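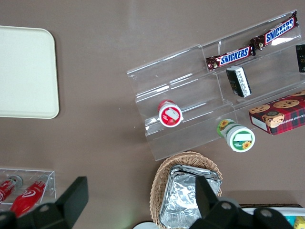
The clear stand, with the Snickers up top and the shortbread below. Cream tray still waiting.

Quick one tonight, I have to be up at stupid o'clock. But I promised I'd write up the snack table and if I leave it till the weekend it won't happen.

So. Background. Our floor has a snack table. Used to be a drawer. The drawer was where granola bars went to die, we cleaned it out in April and found things I will not discuss. Wing-sze said put it all out on a table where people can see it and they'll eat it before it goes stale. She was right, annoyingly.

First big buy was the acrylic step stand. 39 dollars from Kusberg, which I thought was a lot for see-through plastic. I take it back. Chocolate bars on the highest step, small boxes in the middle, the bigger stuff low down. You can see everything from the doorway. Wipes clean too, though it shows every single fingerprint, so keep a cloth nearby.

What doesn't work: anything round. The little single-serve cups just lie there on their sides on the bottom steps. I've tried standing them up, the steps are too shallow, or tilted, or I'm doing it wrong. Pak-hei wants to cut strips of that rubbery drawer liner and stick them down. Maybe. I don't love the look.

Also the shortbread box. Chocolate chip, red plaid, too wide for anywhere except the low step. It goes fast so I keep buying it.

Trays next. Flat ones with a bit of a rim, so packets don't slide off when somebody's rummaging. I got one cream and one white becuase Tiwari had run out of matching ones. It bugs me. Apparently it bugs only me.

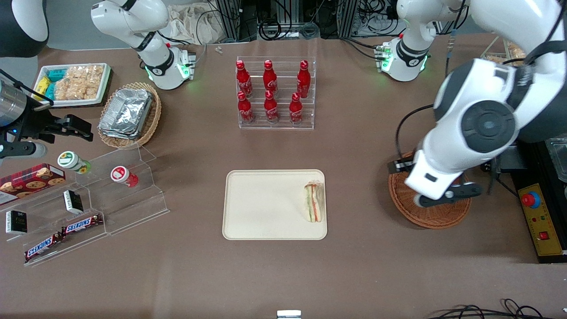 Baskets were the cheap part. We had a couple at home doing nothing, round one and an oval one, and the wicker makes the whole thing look less like a vending machine. The oval one is good for foil containers, they stack right in. Crackers and the small packets do better in a tray, in a basket they sink and then you get crumbs in the weave. Ask me how long that takes to clean. (Old toothbrush. Half an hour.)

Cokes get thier own rack. Two rows, back row higher, so you can grab from either without knocking the front ones over. I had them in with the snacks at first and that was dumb, bottles are heavy and everything else got shoved around.

Still to do:
Labels, maybe. Lộc has a label maker and has been waiting his whole life for this.
A proper spot for the tea.
Something salty that isn't crackers. Thắng keeps asking for seaweed.

Budget is 12 bucks a week from each of us and so far it's holding. Will post again once the liner strips are in, if I let him do it. Ok bed.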